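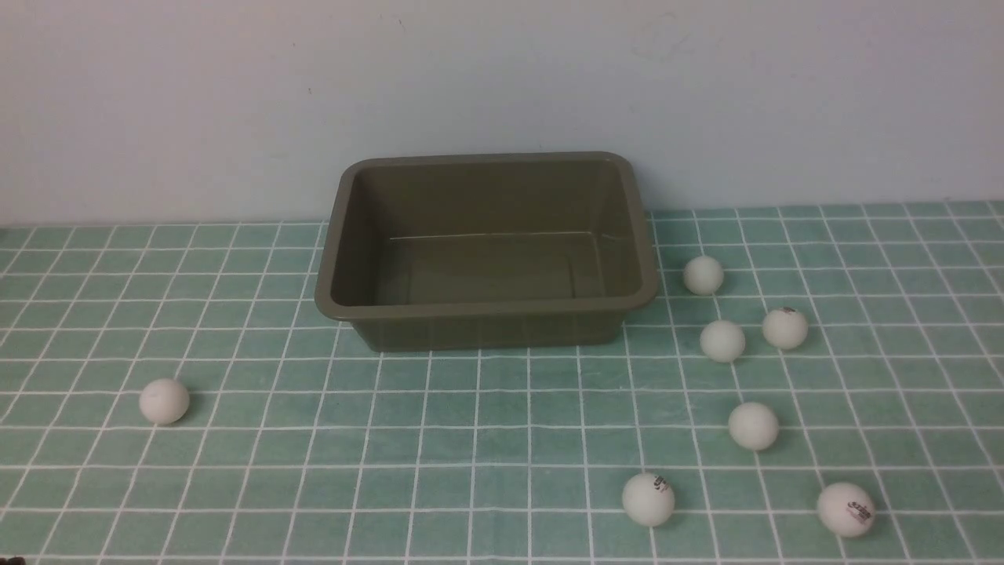 Search the manuals Enter product name or number Go

Durkeo Table Ball Set: Section 3, Setting up the table

Please read this section before you use the set for the first time. It explains how to lay the grid cloth, where to stand the tub, and how to collect the balls and put them away. The set is meant for indoor use on a table.

3.1 Before you begin

You need a table with a flat top which stands with its long side against a wall. The wall is useful because balls that roll to the back will stop there. A table against a window or a radiator is less suitable.

The cloth is 1,370 mm long. If your table is shorter, the cloth may hang over the edge on one side or on both sides. This is permitted, but please see the caution under 3.2.

1. Clear the table top and wipe it with a damp cloth. Let it dry.
2. Check that the table does not rock. If it rocks, put a piece of folded card under the short leg.
3. Take the balls out of the bag and keep them in the tub until the cloth is laid.

Note: New balls can have a fine white powder on the surface. It is harmless. Wipe it off with a dry cloth if you wish.

3.2 Laying the grid cloth

4. Unfold the cloth on the table with the printed side up. The white lines must be visible.
5. Push the back edge of the cloth up to the wall.
6. Smooth the cloth with the flat of your hand, beginning at the wall and moving towards yourself. Creases from the packaging will become weaker when the cloth has been lying flat for 72 hours. Do not iron it.
7. Go to the corners. Where the cloth is longer than the table, fold it down over the edge and press along the fold with your thumb.

Caution: A corner which hangs over the table can be caught by a sleeve or by the back of a chair. Fasten it under the table top with a Hiltik cloth clip (not included in the set). Do not use drawing pins.

Light scratches on the green surface have no effect on the use of the cloth. If the white lines are no longer readable, the cloth should be replaced. 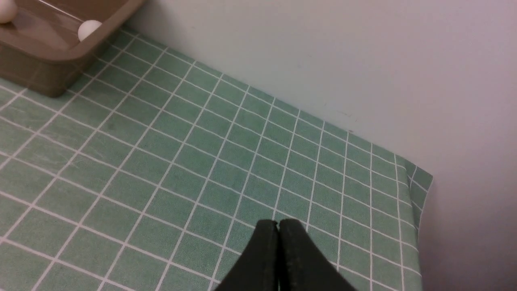
Text and revision: Maren Osterkamp, Technical Editor, Diekmann Manuals
Revised Dec 29, 2021

3.3 Placing the tub

8. Put the tub on the cloth towards the back of the table. Leave a little space between the rim and the wall, so that you can lift the tub with two hands.
9. Align the long side of the tub with one of the white lines. In this way you find the same position again next time.
10. Empty the tub and spread the balls on the cloth. They may lie in any order, on the lines or between them. A few balls may lie close to the tub and others further away.

For the first exercises we recommend to leave most of the balls on one side. When this has become easy, spread them wider.

Note: If the balls do not stay where you put them, the table is not level. Go back to step 2.

3.4 Collecting the balls

11. Pick up one ball at a time and bring it over the tub.
12. Lower the ball below the height of the rim before you let it go. A ball that is dropped from high above can jump out again.
13. Continue until the cloth is clear. The order is free.

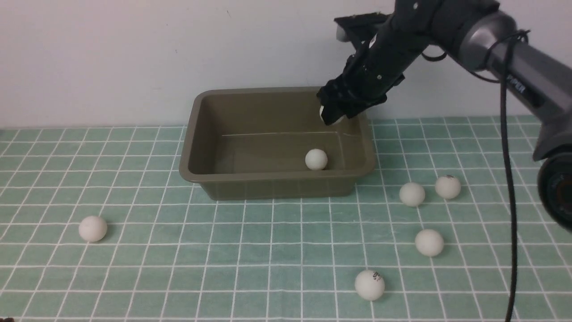
3.5 Care of the balls and the tub

Balls become grey with use. Small smudges are normal and they do not mean that the ball is damaged. Printed marks on a ball will also fade after some time. Wash the balls in lukewarm water with a drop of washing-up liquid and let them dry on a towel. Please do not use the dishwasher, as the heat can make the balls soft.

Look at each ball after washing and turn it slowly in the light. A ball with a dent or a crack does not roll straight any more and should be taken out of the set. 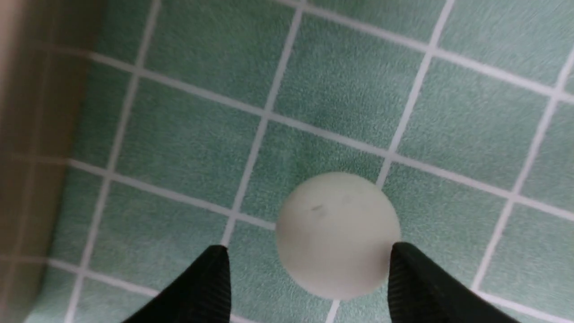 Scuffs which stay after washing can be rubbed gently with a Fitirex eraser sponge. Use the sponge dry, and only on the ball. On the cloth it will remove the white lines.

The tub can be washed by hand. Dry it well, especially under the rolled rim, where water likes to stay. Spare balls, tubs and cloths can be ordered separately under set number 262.

3.6 Putting the set away

14. Put the balls in the tub.
15. Roll the cloth with the printed side outwards. Do not fold it, or the creases will come back.
16. Lay the roll across the top of the tub and store both in a dry cupboard.

Caution: Keep the balls away from open flames and heaters.

Continue with Section 4, Exercises for two persons.

Contact | © Durkeo | Back to top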